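4.2. La cesta como unidad mínima del orden doméstico

Toda tipología de recipientes tropieza tarde o temprano con la cesta pequeña de plástico, ese objeto que el usuario compra para ordenar algo y que termina exigiendo que se le encuentre contenido. Poirier la llama «mueble en grado cero»; Nguyen, menos dada a la metáfora, la registra en su cuaderno como «cesta, otra». En nuestro inventario, de 179 recipientes domésticos, 38 entraron en esta categoría, y en 2 casos las autoras no lograron ponerse de acuerdo ni siquiera en la palabra. La ficha de uno de ellos conserva la discusión íntegra -- cesta, cubo, cestillo, otra vez cesta -- y ninguna conclusión.

La escala de Furkow, que adoptamos en la sección 3, clasifica los recipientes por la relación entre boca y base. Funciona bien con los cuerpos lisos y regular con los ranurados, cuya pared deja ver parte del interior y que por tanto ni esconden ni exhiben. Para estos últimos recurrimos al criterio de MacLeod, más tolerante, que admite la categoría «contención parcial». El término suena a política exterior, pero describe con justicia lo que hace una pared de ranuras verticales con un cepillo de pelo: lo guarda sin concederle intimidad.

El cepillo merece mención aparte. En las entrevistas de agosto fue el objeto que con más frecuencia se declaró «guardado» y con menos frecuencia se encontró dentro de algo. Su lugar habitual es la vecindad del recipiente que le corresponde, situación que los informantes consideran resuelta. Optamos por codificarla como «proximidad con intención», a falta de un término que no sonara a reproche.

Queda la cuestión de la etiqueta. El protocolo Staltel pide retirar toda etiqueta comercial antes del registro; el hogar medio no ha leído el protocolo Staltel. Tomamos su permanencia como un dato más sobre la vida del objeto, con la cautela de que puede indicar compra reciente, indiferencia o un adhesivo excelente.
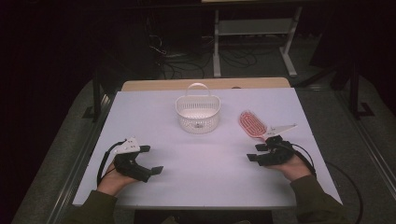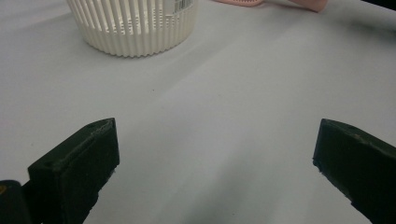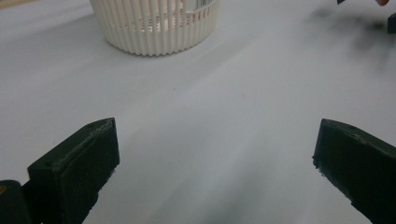
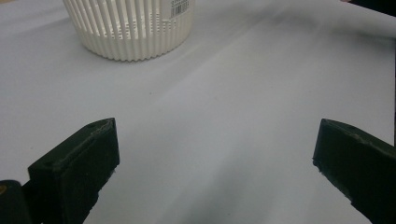
Figura 2. Recipiente claro de pared ranurada sobre superficie blanca.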